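Two buses and a hairnet: a visit to the Vorkdale works

I should say up front that I went for the lunch. Our network runs one workplace visit a season, and the last one, in March, was to a box factory where we were given a biscuit. The notice for Vorkdale said "hot lunch provided", and my hand was up before I'd read what the place did.

What it does is take old office computers apart and put better ones back together. Polteo leases desktops to councils, school boards and the sort of medium-sized insurance company that has a fern in the lobby. When the leases run out the machines come back to Vorkdale by the pallet, get wiped, opened, stripped, tested, and either rebuilt for another few years of spreadsheets or sent on for parts. It's honest work and there's a lot of it.

There were 14 of us, mostly health and safety reps, a couple of union delegates, one man from a bakery who had his own questions and asked all of them. We were there because Vorkdale has been bringing in robot arms, and our members keep being told that robot arms are coming to them too. It seemed sensible to go and look at people who already had some.

Getting in

Vorkdale is at the end of an industrial estate that the bus serves grudgingly. You get off at a tile warehouse and walk. The sign at the gate still says Deligiannis, who made commercial ovens on the site until they moved out, and Polteo has been meaning to change it ever since they took the lease. Drivers apparently ring up from the gate to ask whether they've come to the right place. The answer is written on a bit of cardboard in the guardhouse window.

We were issued with steel toecaps that slip over your shoes, a wrist strap for static, and a hairnet. I asked what the hairnet was for. I was told it came with the building. I wore it all day and found it in my coat pocket a week later.

Our guide was Burgi Gruber, who runs the teardown floor and started there as a picker. She has a very loud voice that she has plainly developed for a reason, and she walks backwards without looking, which makes everyone nervous except her. She told us at the start that we could talk to anyone on shift as long as they had both hands free, and she kept to that. On other visits I've been on, the workers you're allowed to talk to have been chosen and combed.

The teardown floor

The floor is one long shed. Pallets come in at the roller door, and the first few benches are all human: unwrap, dust, check the asset tag, pull the drive. Drives go in a locked cage because the customers get anxious about them. The people at these benches are quick in a way that's almost rude to watch. One woman had the side off a case, the drive out and the case back on the line while the man from the bakery was still putting his glasses on.

After that the line splits. Some machines go to manual benches and some go to the cells. There are 3 cells working and a fourth with a tarp over it that Burgi steered us around. The cells do the pulling and seating of cards and the other jobs that are the same thing over and over: line up, grip, lift, put down. The arms came first and the software that decides what to do with the odd ones came later, from a company called Ovora. Opinion on the floor about Ovora is mixed. One fellow described it as like working beside a very keen student who has read the manual and never dropped anything on his foot.

The pace surprised us all. If you've only met industrial robots in car advertisements, you expect sparks and swooping. These ones move like somebody carrying a full cup of tea across a pale carpet. A good person on the manual benches can beat a cell on a single machine and often does, with some pleasure. The cell's case is that it's still doing it at the end of the shift, at the same speed, and its thumbs don't hurt.

Thumbs came up a lot. If you've ever tried to get a stubborn card out of an office computer you'll know the move: one thumb on the latch, the other hand rocking the card, your knuckles going along the edge of the sheet metal. Do that all day and you end up with what the floor calls Vorkdale hand. Burgi showed us hers. She can't open jars. The first-aid book used to be mostly cut knuckles, and she let our delegates leaf through it, which I thought was brave. The more recent pages are thinner on knuckles and have a new sort of entry, mostly people walking into the cell fencing.

What changed for the people

This was what we'd come for, and to Polteo's credit they didn't hide behind a slideshow. There was a slideshow, but the projector was broken.

Seventeen people worked the card benches before the cells went in. Nobody was sacked, and I checked that with the delegate on site over the sausages, well away from management. Some moved to test and rebuild, which pays a grade higher. Some became what's called cell tenders. Two left, one to retire and one, I was told, to breed whippets. What did happen is that when people leave now they aren't always replaced, and the delegate was frank that this is where the fight will be next time the agreement comes up.

The tending job is the part I'd tell our members to look at hardest. On paper it's a promotion. You look after a cell, feed it, clear it when it stops, and show it what to do when a model of computer turns up that it doesn't know. You get trained, you get a certificate, you get a stool. Most of the tenders I spoke to liked it better than the bench.

But it's a lonelier job. The card benches faced each other, and people talked all day across them. There was a long-running argument about the best meat pie in the district that had apparently outlived several of the people who started it. The tenders have fencing between them. One told me her hands were fine now and her ears were bored. They've since been given a shared break at the same time each morning, which the workers asked for and had to ask for twice.

The other thing is who gets the blame. When a person snaps a slot, everyone knows who did it. When a cell does, there's a discussion. Early on the stoppages were logged under the tender's name, so a bad morning for the software looked like a bad morning for Sharelle or whoever was on the stool. The delegates got that changed. Stoppages now go down against the cell, with a box for the cause, and the tenders fill in the box. It sounds like a small thing. I'd put it at the top of the list for any workplace about to get one of these.

At the cell

We went through to the second cell in small groups, behind a yellow line, and had it explained by the tender on shift. He'd done the card benches for years and talked about the machines in front of him the way my uncle talks about sheep. Desktops of one make, he said, are well behaved, and another make has a hidden clip that he believes was put there out of spite. I've left the names out at his request, as he'd like to keep leasing customers.

The computer goes in lying down with its cover off and the arm works from over the top. The tender keeps the handheld controller, the pendant, parked by the rails where he can get at it, and he spends more of his day looking at the gripper's own camera view than at the arm itself. You get used to it, he said. At first it's like parking a van by looking only at the bumper.

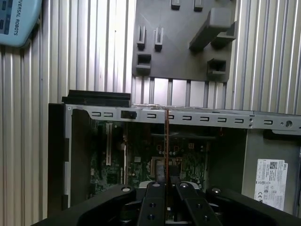
Questions over lunch

Lunch was hot, as promised. I'll say no more than that it was sausages, and that I had the same as everyone else and then some more.

The man from the bakery wanted to know whether the arms could do pastry. Burgi said she'd never asked them.

One of our delegates asked who gets to stop a cell. Anyone, was the answer, including visitors, and there's a red button on each side of the fence. She asked whether anyone had ever been told off for pressing it. There was a pause long enough to notice, and then Burgi said once, before her time running the floor, and that it wouldn't happen now. I wrote down the pause as well as the answer.

I asked about training, because we hear a lot about "upskilling" and it usually means a video. Tenders at Vorkdale get paid training time beside someone who already does the job, and they can go back to a bench if they don't take to it. A couple have. It wasn't held against them as far as I could find out, although one of them did say he missed the stool.

There was also a question about what happens to people over fifty, put by a person over fifty, who was me. Several of the tenders are older than I am. The patience seems to help. The younger ones tend to press things.

Things I'd pass on

For anyone with a cell on the way, going by what the Vorkdale delegates told us:

Get the stoppage log sorted before the first machine is switched on. Once a name is on a form it's hard to get it off.

Ask where people will be sitting, and who they'll be able to talk to. Walk it out on the floor with tape if you have to.

Ask for the right to go back to the old job, in writing, with the pay spelled out.

Have somebody from the floor in the room when the layout is drawn. At Vorkdale the first fence went across the shortest way to the toilets, and it was there for a good while.

Keep your own copy of the first-aid book, before and after.

Getting home

The bus we'd been told to catch didn't come, and the one after it had a different number on the front and the right driver. The bakery man has offered to host the next visit. There will be samples, he says, and I've put my name down. Anyone else who wants a place should let the office know, and bring your own hairnet if you have one.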